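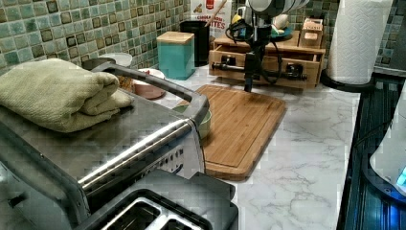
The Takthorpe Arnovov is a compact hatchback that was made by the small car maker Takthorpe. It was drawn by Themis Konstantinidis, who wanted a short car with a tall roof and wide rear doors. The engineering work was led by Miroslava Kravets.

Design

The Arnovov uses a steel body and front-wheel drive. Early cars had a three-cylinder engine and a five-speed manual gearbox. A turbocharged version, called the Arnovov T, came later and received stiffer springs, larger front brakes and a different grille. The luggage space is 280 liters with the rear seats in place. The fuel tank was placed under the front seats, and so the rear floor is almost flat.

Production

The cars were assembled in Horobets. The first series had 300 cars, and 25 of them were kept by the factory for testing. The gearboxes were supplied by Cedum, which also made the clutch.

Reception

Reviewers liked the light steering and the good view to the rear. The road tester Adeel Soomro wrote that the T was quick but noisy on the highway, and he criticized the hard seats. Owners have reported early wear of the door seals.

See also

Hot hatch
List of front-wheel-drive cars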